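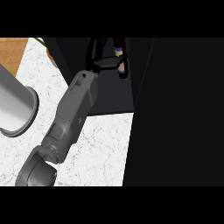
Grauer Roboterarm auf heller Marmorplatte (Rendering)

Luftbefeuchter im Behandlungsraum, Nachtrag zum Winter

2. Juni 2018

Die Heizperiode ist vorbei, der Pindon steht entkalkt im Schrank, und ich komme endlich dazu, die Notizen aufzuräumen. Zur Erinnerung: Raum mit 14 Quadratmetern, ein Fenster, Fußbodenheizung, Ultraschallvernebler mit Tank für eine Tagesfüllung. Seit Oktober lief das Gerät an jedem Behandlungstag.

Zuerst das Wasser. Unser Leitungswasser ist hart. Ein Ultraschallgerät verdampft nicht, es zerstäubt, und damit landet der gelöste Kalk als feiner weißer Belag auf Liege, Lampe und Regal. Mit destilliertem Wasser war der Belag weg. Verbraucht habe ich über den Winter fast 150 Liter, also Kanister schleppen. Die Filterkartusche von Linduler habe ich zwei Wochen lang probiert. Der Belag wurde weniger, verschwand aber nicht, und die Kartusche roch nach kurzer Zeit muffig.

Entkalkung: Zitronensäure, kalt angesetzt, 20 Minuten Einwirkzeit, danach dreimal spülen. Heiß angesetzt bildet sich schwer löslicher Belag, den man kaum aus der Wanne bekommt. Die Membran nur mit dem Pinsel reinigen - Kratzer verschlechtern die Zerstäubung dauerhaft.

Der Betriebsstundenzähler stand am Ende bei 363. Laut Anleitung soll die Membran nach 4000 Stunden getauscht werden, davon bin ich weit entfernt. Die Dichtung am Tankventil ist allerdings schon spröde. Ersatz gibt es bei Mkhize, leider nur im Set mit zwei Teilen, die ich nicht brauche.

Océane Chan hat in den Kommentaren nach ätherischen Ölen gefragt. Im Tank: nein. Der Kunststoff wird angegriffen, und vernebeltes Öl gehört nicht in die Atemwege von Kundinnen, deren Allergien ich nicht kenne.

Die Luftfeuchte lag mit Gerät meist zwischen 42 und 48 Prozent, ohne Gerät unter 30. Gemessen mit dem Hygrometer von Cillilen auf Liegenhöhe, Abstand zum Vernebler zwei Meter. Das zweite Hygrometer am Fenster zeigte durchgehend höhere Werte, den Grund muss ich noch klären.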